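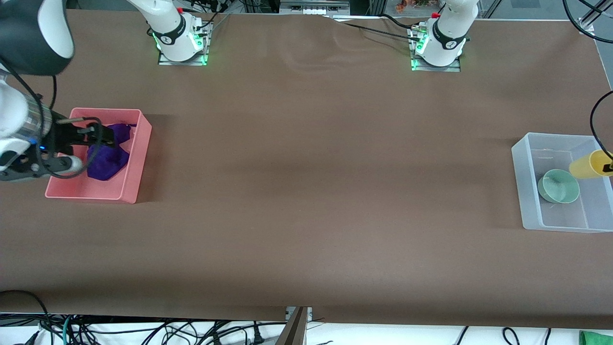 Pink bin and clear bin on a brown table

White gold ring is going yellow on the palm side, is replating worth it?

14 comments
Share

ringfinger_left

Good evening to all. I have a white gold ring, bought two years ago from the Kusik shop in Maditz. On the paper it says 14 karat white gold with rhodium finish. I paid 322 dollars for it, so it is not a very expensive piece, but I wear it every day.

Since February I see that the bottom of the band, on the side of the palm, has a color which is more yellow than the rest. The top is still very white. I tried to clean it with warm water and dish soap and a soft brush, and it became shiny, but the yellow stayed. I also have a bottle of Proladley cleaner at home, which I use for my silver chain, and I did not dare to put the ring in it.

My shop says they can plate it again for 50 dollars. A colleague told me that this proves the ring is not real white gold and that I should ask for my money back. I would like to know if she is right, and also how many times a ring can be plated. If I must do this every year, I would perhaps prefer to leave it as it is.

The ring has one small stone, which was sold to me as a topaz. I don't know if this matters.

Thank you for reading.

6 comments
Share

goldsmith_retd

Your colleague is not right. Gold is yellow, and when it is mixed with palladium or nickel it becomes paler, but in most cases it is still a little warm in color, like weak tea with much milk. The bright white that you saw in the shop is the rhodium, a very thin layer on top. The palm side touches everything – door handles, the steering wheel, shopping bags – so it wears through there first. Two years of daily wear is quite a good result.

For the number of times: there is no fixed limit. Before plating, the ring is polished, and each polishing takes away a little metal. If the person has a light hand, you can do it many times. With a thin band I would wait as long as possible between one plating and the next. I had a customer who came for almost 34 years with the same ring, and the band was thin at the end, but she had also worn it next to another ring, and this does more harm than the polishing.

Please tell the shop about the stone before they start. Topaz does not like sudden changes of temperature, and some topaz has a coating which can be damaged in the work. Ask them if they will take the stone out or leave it in, and who pays if it gets a crack.

About the cleaner, please read the label. Products made for silver are often acid, and I would not use one on a ring with a stone. Soap and water is enough.

5 comments
Share

plainband

50 is ok. I paid more at Tiwari and had to wait two weeks. Ask if they have a second price for rings they sold themselves, sometimes the first plating is free.

1 comment
Share

mossandtin

I will give another opinion. I stopped plating mine. After some months the rhodium had gone everywhere and the whole ring had the same soft color, and I like it more now than before. The ugly period is only when it is half white and half yellow. You can ask the shop to polish off what remains of the rhodium, so that you don't have to wait for it.

One thing to be careful with: if the alloy has nickel in it and your skin reacts to nickel, you may get a red mark when the rhodium is gone. In that case you should plate it again. The shop should be able to tell you which alloy they used. If they don't know, I would ask them to look it up with the maker.

2 comments
Share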